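The Last Chore in the Hallway

Machines can weld a car door before you finish your coffee. Ask one to tidy the shoes and you had better cancel your afternoon.

I went to Pranden in November to see how the household robot was coming along. The people at Janus, a small outfit on the edge of town, have spent 7 months on footwear. Mhairi Gillies, who runs the work, used to program palletizers at a warehouse in Bevton and misses them a little. "A carton doesn't have laces," she said.

The job is one any parent has yelled up a staircase. Shoes on the floor, rack behind them, put the one on the other, in pairs.
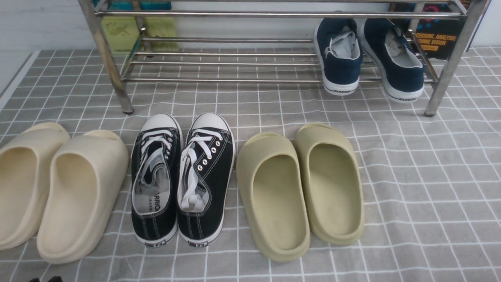 So can a robot put the shoes away yet? It can on a good day, at a pace you would not tolerate from a teenager, and it still needs a person close by.

Speed is the sore spot. Gillies told me a single pair can take up to 4 minutes. Canvas sags when you grip it, and foam slides squash and then spring back. A slide also has no proper front edge to grab, so the machine has to decide where a shoe begins, a question I had never once considered.

Anitha Mathew handles the training side. She has logged 800 attempts and keeps the failures in a spreadsheet with a column headed "why." Many of the entries read "heel."
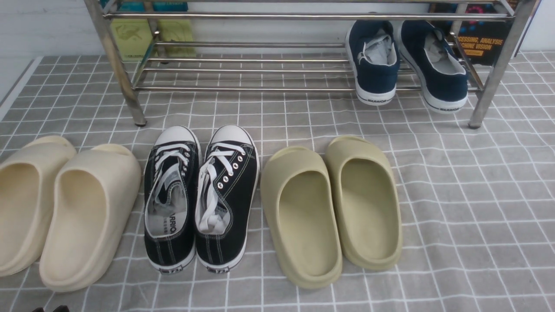
Mathew is more hopeful than her spreadsheet. Last year's version couldn't keep two shoes together, and she says this one usually can. Over in Cairns, a rival lab has gone for towels, which she considers cowardly.

I asked Gillies whether she would have one at home. She thought about it for longer than her investors might like. Then she said she'd take one that did the dishes, and went off to find her other boot.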